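Skirness Children's Museum
Learning Pages for Ages 8 to 11

How Does Bread Become Toast?

Toast is one of the simplest foods a person can make. It needs one ingredient and one machine, and it is ready in a few minutes. Even so, a great deal happens inside a slice of bread while it is being toasted. This page explains what heat does to bread, how a toaster makes that heat, and how to set up a safe and tidy place for making breakfast.

What is bread made of?

Most bread begins as flour, water, salt and yeast. Yeast is a tiny living thing. It feeds on sugars in the dough and gives off a gas called carbon dioxide. The gas makes bubbles, and the bubbles make the dough rise. If you look closely at a slice of bread, you can see the small holes the bubbles left behind.

Bread that has been baked still holds a lot of water. This is why fresh bread feels soft and bends easily in your hand. The outside of the loaf, called the crust, was closest to the heat of the oven. It lost more of its water than the inside did, and it turned brown while the inside stayed pale.

What does a toaster do?

Inside a toaster there are thin wires. When the lever is pushed down, electricity flows through the wires and they become so hot that they glow orange. The wires do not touch the bread. The heat travels across the small gap between them, in much the same way that the heat of a campfire reaches your face when you sit near it. Scientists call this radiant heat.

The bread dries first. Water near the surface turns to steam and leaves through the slot at the top. Once the surface is dry, it can become much hotter than before. Then the color starts to change. Tiny parts of the bread, including sugars and proteins, join together in new ways and form brown substances with a strong, pleasant smell. This change is called the Maillard reaction (say "my-YAR"). It also gives color to roasted nuts, cookies and the crust of a loaf.

If the bread stays near the heat for too long, browning turns to burning. Burned toast is black and tastes bitter. The dial on a toaster helps to prevent this by setting how long the bread is heated. On many toasters a higher number means a longer time and a darker slice.

Setting up a toast table

At the Skirness museum, visiting classes learn to prepare a toast table before any bread is heated. A toast table is a flat, steady surface with enough space to work. The toaster stands to one side, away from the sink. A folded towel is kept nearby for wiping hands and crumbs. A jar with a lid is useful for sugar, jam or another topping, and a coaster protects the wood from sticky rings.
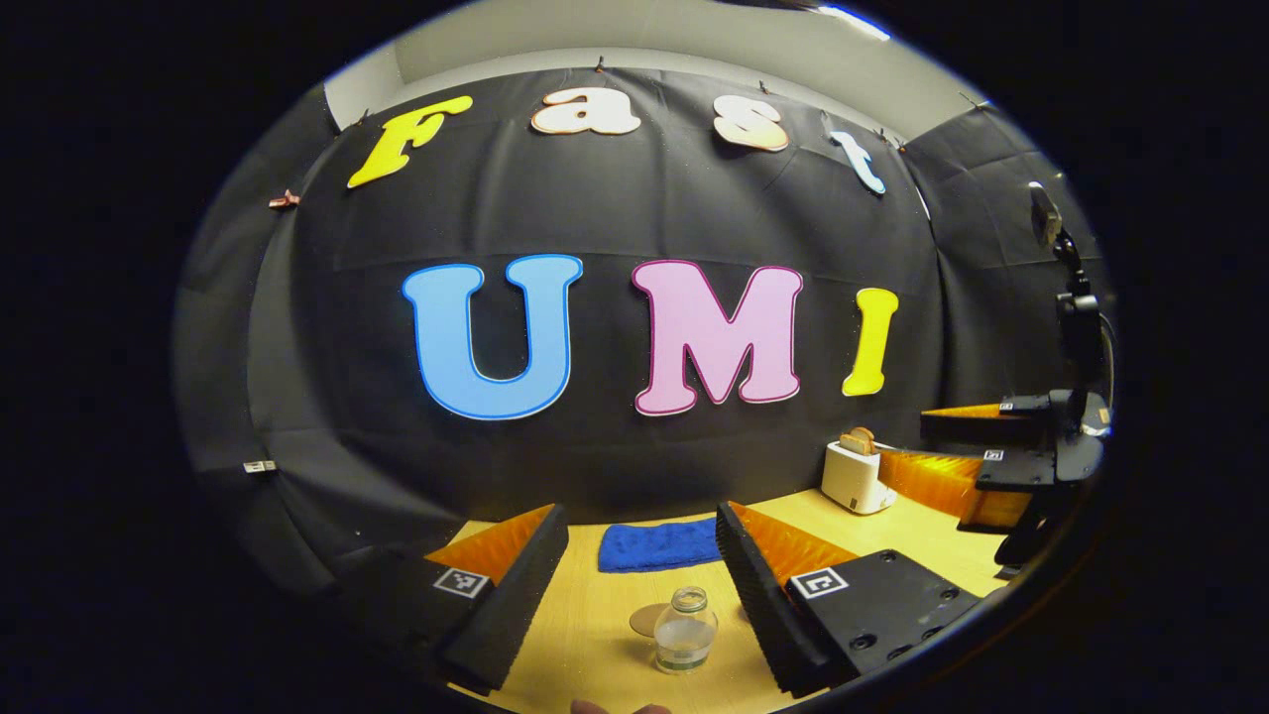
Wood is a good surface for this kind of work, but it does need care. Crumbs can scratch it when they are rubbed about, and a puddle left overnight may leave a mark. Sweep the crumbs together gently and lift them away before you wipe. Then go over the table with a cloth that is slightly damp, and finish with a dry one.

Cloth must always be kept away from a toaster that is switched on. Towels, curtains and paper napkins can catch fire if they touch something very hot. Fold your towel into a neat rectangle and place it where you can reach it without leaning over the toaster.

Jars deserve some attention as well. A lid that screws on keeps air and insects out, and it prevents spills if the jar is knocked over. Glass lets you see how much is left inside. Close the lid as soon as you have taken what you need, and hold the jar around its body when you carry it. Never lift a jar by the lid alone, as the lid may not be fully tightened.

Safety rules for young cooks

Always ask an adult before you use a toaster. The adult should stay in the room until the toaster has cooled.

Make sure your hands are dry before you touch the plug or the lever. Water and electricity are dangerous together.

Never put a knife, a fork or any other metal object into a toaster. If a slice is stuck, ask an adult to unplug the toaster and wait for it to cool.

Leave the space above the slots clear. Do not use a toaster under a low shelf or beside a curtain.

Wait a moment before you pick up the toast. Take it by the crust at the top, where it stands above the slot. If it is still too hot, wait a little longer.

An activity: the toast color chart

In September the museum invited classes from the Havuvier and Ankrah schools to make toast color charts. The children toasted 200 slices in all and arranged them from palest to darkest. They then voted for the shade they would most like to eat. Medium brown received 43 votes, and very pale toast received 12.

You can make a smaller chart at home or in your classroom. You will need several slices from the same loaf, a toaster, a plate, paper and colored pencils. With an adult's help, toast the first slice on the lowest setting. Let it cool, and draw its color on your paper. Then toast a new slice on the next setting, and continue until you reach a setting the adult thinks is dark enough. Write the number of the setting beside each drawing.

When your chart is finished, consider these points with your group. Did both sides of the slice turn the same shade? Was the middle darker than the edges? Did each slice make the same sound when you tapped it with a fingernail? Eat the slices you like, and save the others for making breadcrumbs.

You may also wish to weigh a slice before and after toasting, if your kitchen scale can measure small amounts. The toasted slice should be a little lighter. The missing weight is mostly water that has left the bread as steam.

Words to know

Crust: the firm, brown outer part of a loaf.

Element: the part of a toaster that becomes hot, usually made of thin wire.

Maillard reaction: the change that turns heated food brown and gives it flavor.

Radiant heat: heat that crosses a space without the hot object touching what it warms.

Yeast: a tiny living thing that makes dough rise.

For teachers and families

The Senum Kitchen Room is open to school groups in the morning. Groups that wish to take part in a toast session should tell the museum in advance about any allergies – wheat, milk and nuts in particular. A printed copy of this page may be requested at the front desk by asking for Learning Sheet 623.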